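Cell Technician, Two-Arm Laundry Handling (full-time, day shift)

May 16, 2019 | Posted by Maham Zaidi, Operations
4 min read

Kustov is looking for a technician to look after one robot cell. The cell has two arms and works with clothes and towels: picking them up, turning them, laying them flat, folding them, putting them in a basket. It runs most of the working day, and the person who has this job keeps it running.

The position reports to Kaan Sezer, who set up the cell and has been maintaining it alongside his other work. He will stay on as engineering lead. You would take over the daily checks, the repairs and the maintenance log within your first 30 days.

What the cell consists of

Two arms on a shared base, one gripper per arm, and a camera at each wrist. The working area is a stretch of floor closed in with white panels. Inside it we keep the furniture and the laundry the arms work with. One of the large boards stands in its own metal legs, with a caster on the foot, and it has to be back in its place before the wrist cameras are checked. The check is done with the fingers open and nothing held, so that both tips and the gap between them can be compared with the reference picture for that wrist.
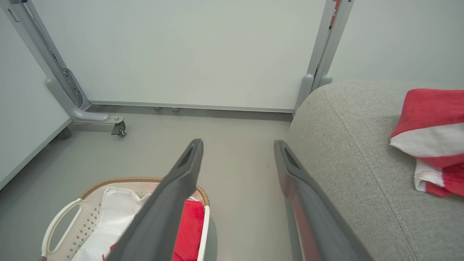
What you will do

Start of shift: power up, home both arms, run the finger check on each side, wipe the camera covers and the finger faces. Look for lint in the finger joints and take it out with tweezers. Compressed air is not used on the grippers.

During the shift: stay within reach of the stop button whenever the arms are live. Clear jams. Put the laundry back when a run ends. Write down every stop with the time and what the gripper was holding.

Every 1,000 grasps: swap both pairs of fingers, check the bracket screws for torque, and compare the opening width against the setup sheet. The counter is on the operator screen. The fingers come from Endico and are kept in the second drawer of the bench, sorted left and right. They look the same but are not interchangeable once they have been run.

As needed: replace cables, connectors and motors, redo the wrist camera calibration, and order parts. Most parts come through Conside. Lead times on motors have been long this year, so the stock list matters. 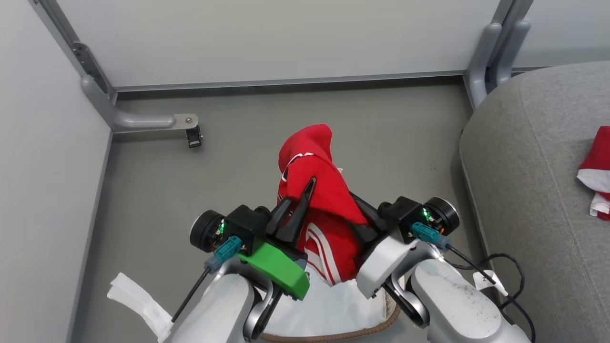

Cables have been the main cause of downtime. In the last quarter we logged 36 stops that needed a repair, and 22 of them came down to a cable or a plug at the gripper. Grippers on both sides have a teal plug on the motor housing with a thin black cable running from it, and that plug is the first place to look when a gripper drops out in the middle of a garment. A green light on the housing goes into the log along with the fault, because Kaan wants to know whether the motor still had power when the signal went. We are rerouting the cables this summer, and you would do most of that work with him.

What we need from you

Two years or more of hands-on work with machines that move: robots, packaging lines, sewing or textile equipment, CNC, printers. We don't mind which. You should be able to crimp a connector, use a multimeter and a torque driver, and follow a wiring diagram. You should also be comfortable at a Linux command line to the point of starting programs and reading a log file.

You will be kneeling and reaching at floor level several times a day. Clear written English is required for the log, which other people rely on.

Useful but not required: camera calibration, 3D printing of brackets, any time spent on cable routing for moving joints.

What we offer

Full-time, permanent, with paid overtime. Health and dental from the first day. Tools are supplied. Training on the cell takes place on site in June and includes a two-day gripper course given by Figueiredo, which we pay for.

How to apply

Send a resume and a short note about one machine you have kept running: what tended to fail on it and what you did about it. A page is plenty. Photos of your own wiring or repair work are welcome. Applicants we want to meet will be asked in for a half day, including a paid practical in which you change a set of fingers and find a fault in a cable.

Contact: Maham Zaidi, Operations, Kustov | © 2019 Kustov | Back to top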